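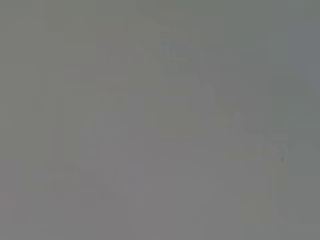
Vol. 17, p. 488

3.2 Cup and table surface

The low-contrast condition used a white paper cup on a white tabletop. Both are common in the kind of shared break area the study is concerned with, where cups are set down on pale tables and left for someone else to clear. The question in this section is how much of the cup remains distinguishable when its wall and the surface under it are close in both color and brightness, and which parts of it people rely on to judge where it stands.

Cups were taken from one carton supplied by Bostier. Each was used once and then discarded, as the rim softens with handling. Printed cups were kept for the high-contrast condition (Section 3.3) and are not discussed further here. The table was wiped before each session but not polished. Earlier work at the Wavolham site had used a freshly coated top, and the reflections from that coating made the shadow measurements hard to repeat.

Figure 3 gives the low-contrast arrangement. The cup stands upright with the open end up, left of the middle of the table, and the light comes from the left, so that a small gray shadow falls to the right of the cup. Three boundaries can be separated in this arrangement: the rim, the change in tone between the outer wall and the interior, and the line where the base meets the table. The third is the weakest. The lower part of the wall blends into the table, and its position has to be inferred from the taper of the wall and from the shadow.

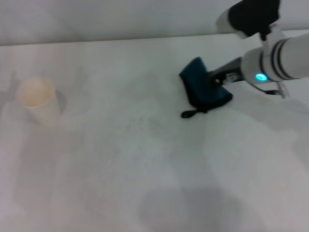
Ratings were collected in February over 17 sessions, giving 392 usable placements. A placement was excluded if the cup had been knocked or if the room lighting was changed before the rating was complete. Raters marked the center of the base on a printed plan of the table, scaled so that 100 mm on the sheet corresponded to the full depth of the top. They were not told which boundary to use.

Most raters reported working downward from the rim. The interior has a warm beige tint against the cool white of the table, and this difference in hue held up when the difference in brightness was small. Marks placed from the rim alone tended to fall too far from the rater, as would be expected for a tapered cup viewed from above at an angle. Raters who also used the shadow corrected for this in part - though the correction was uneven, and it was absent where the shadow ran into other gray shading on the tabletop.

Smudges and streaks on the table were treated as part of the condition. The Skoten protocol removes them by covering the surface with plain card, which gives cleaner edges but does not resemble a table in use. We followed the Sheehan protocol in leaving the surface bare. The cost is a wider spread in the base marks, reported separately in Table 2 for the left and right halves of the table.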